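Tonness to supply new worktables to libraries and adult learning centres

Light laminate tables to replace mixed furniture in 143 public rooms

5/15/26

Tonness, the maker of furniture for public buildings, has been chosen to supply 936 worktables to the Rutitz network of libraries and adult learning centres. The tables will be placed in 143 reading rooms, craft rooms and classrooms, where they will take the place of furniture bought at different times and in many different sizes. The first deliveries are planned for October.

The agreement covers the making, delivery and fitting of the tables, together with spare parts and the removal of the old furniture. Tables that are still sound will be offered to local clubs and schools before any are sent for recycling.

Rutitz began its review of furniture after staff at several centres reported that tables of different heights could not be pushed together for group work. Some of the older tops had also become hard to clean. Each centre was asked to set out how its rooms were used during the day and in the evening, and the replies were used to draw up the order.

"Our rooms are used for language classes in the morning, homework in the afternoon and sewing or model making at night," said Bastien Delaunay, Head of Buildings at Rutitz. "We asked for one table that could serve all of these groups and that two members of staff could move between sessions. We also asked for a surface that people would be happy to sit at for several hours."

The worktable is 180 cm long and has a laminate top in a light beige-grey shade with a faint wood grain. The pattern was drawn by Hudec, the surface design studio, which has worked with Tonness on earlier ranges for schools. Hudec prepared a number of darker patterns for the same project, and these were shown to centre managers beside the lighter one. The pale grain was preferred in most of the rooms visited, in particular those with small windows.
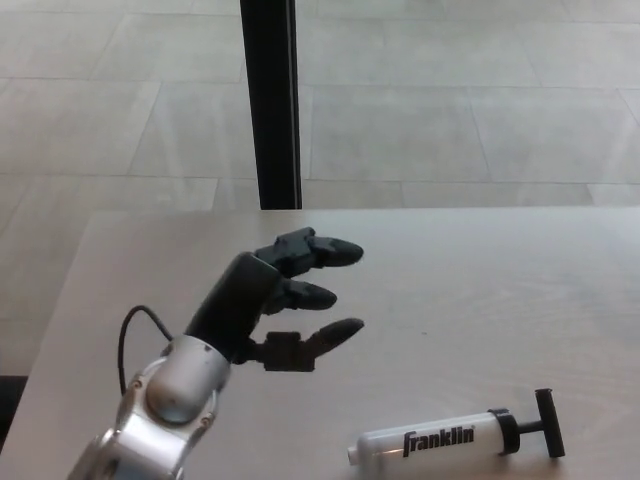

Light beige-grey laminate with a faint, swirling wood grain. Photo: Matěj Kopecký / Tonness

Gøran Magnusson, Design Manager at Tonness, said that the grain had been kept faint on purpose. "A strong pattern can be tiring when a reader has a page of small print in front of them. It can also make pins, needles and small screws difficult to find. We wanted the warmth of a wood pattern on a surface that remains calm when it is covered with work."

The streaks of the pattern run mostly in one direction. When tables are placed end to end, the grain will follow the length of the row. Fitters will be given a plan for each room showing which way every table should face, and the underside of each top will carry an arrow to help staff return the tables to the same layout after an event.

Sample tops were placed in a group of Rutitz rooms for a trial lasting 100 days. Staff used them for ordinary classes and kept a written record of marks, spills and comments from visitors. Changes made after the trial include a more rounded front edge and feet that can be adjusted by hand on uneven floors. A request for a built-in book rest was considered but has not been taken forward, as it would have made the tables harder to store.

Rostam Arabzadeh, who teaches evening craft classes at the Clolto learning centre, took part in the trial. "My students spread out paper, card and fabric, and they need to see the edges of what they are cutting," he said. "The old tables were dark brown and a good deal of white card was needed underneath everything. With the pale top we were able to put that away. I would have liked a longer table, but I understand that it has to go through the door."

The laminate may be cleaned with a soft cloth, warm water and a little mild soap. Rutitz staff will receive a printed care sheet with each delivery. Cutting mats should be used for all work with blades, and hot tools should be placed on a stand. Damaged tops can be removed from the frame and replaced separately.

Deliveries will begin with the centres that have the greatest mix of furniture. Most rooms will be closed for one day while the old tables are taken out and the new ones are fitted. Larger sites, including Clolto, will be completed one floor at a time so that borrowing and returns can continue. Notices will be displayed at each entrance before work begins, and classes that have to be moved will be contacted by their own centre.

Dirk Aerts, Managing Director of Tonness, said: "A table in a public room is used by a great many people, most of whom will never give it a thought. We are grateful to the teachers, librarians and visitors who took the time to tell us what they needed, and we look forward to seeing the tables in use."

About Tonness
Tonness designs and makes tables, seating and storage for libraries, schools and other public buildings. It provides a repair and spare parts service for all of its current ranges.

About Rutitz
Rutitz runs public libraries and adult learning centres offering daytime and evening classes, study space and rooms for local groups.

Notes to editors
Surface samples are available on request from the Tonness press office. Visits to the Clolto centre can be arranged through Rutitz by prior agreement.

ENDS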